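Let the Mugshot Rot

I have a bad habit and it's called the Dellstead Dirt feed. If you don't live within fifty miles of Dellstead you've been spared, so let me catch you up: it's a gossip page run by the people behind the Kendard, our local paper (what's left of it), and its bread and butter is arrests. Minor-league ballplayers, the weather guy, anyone who was ever on a cooking show for two episodes. Somebody has a bad Friday night, and by breakfast I'm looking at their booking photo while my toast gets cold.

I click. I always click! I'm not writing this from a mountaintop.

But last December they ran one about a backup goalie who got into a shoving match outside Pan, the late-night place across from the arena. The arrest post had 551 comments when I read it, and I'd say most of them had already picked out his sentence. He was a thug, he was a drunk, he'd always looked shifty in net. Then the charges were dropped, and the follow-up was two lines long, posted at six in the morning, under a headline that still had the word "brawl" in it. I counted the comments on that one too. There were nine, and three of them were about parking.

I've been grumpy about it ever since.

My argument is pretty simple. If you publish the arrest, you owe the ending the same amount of noise. Same size headline, same spot on the page, same hour of the day. If the first story got a push alert that buzzed on over 3000 phones, then the second one should buzz too, and if that sounds boring, well, maybe think about that before you send the first one.
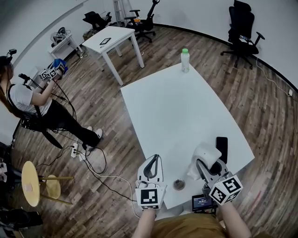 "But it's public record"

I hear this one a lot, mostly from my brother-in-law, and sure, it is. So is my property tax bill. Public record means anyone can go down to the courthouse and look it up, and I'm glad they can. It doesn't mean the photo has to be sitting on top of every search for your name while you're applying for an apartment.

And the goalie is the lucky version. He has an agent and a team with a press office. The Kendard's arrest page also runs regular people, line cooks and dental hygienists, in a gallery you can scroll like a shoe sale. I went through it one evening and got to 162 faces before I felt gross enough to quit. Not one had a note saying how the case came out. Some of them must be guilty, some of them surely aren't, and the page has no interest in which.

What I'd like to see

Fasari, the little news site two counties over, has a rule I'd steal tomorrow. They don't run a booking photo unless there's a conviction, and every arrest story gets a box at the top that's updated when something happens in court. That's it, a box. It's still a gossipy site – they had a whole week on a councilman's hair plugs and I read every word – so don't tell me you can't be fun and fair on the same page.

Would the Kendard lose some clicks? Probably. Mine, for a start, and I'd get to eat warm toast. I did write to the editor and got back an automatic reply thanking me for my interest in advertising. I'm going to write again after the holidays, and this time I'm putting "brawl" in the subject line.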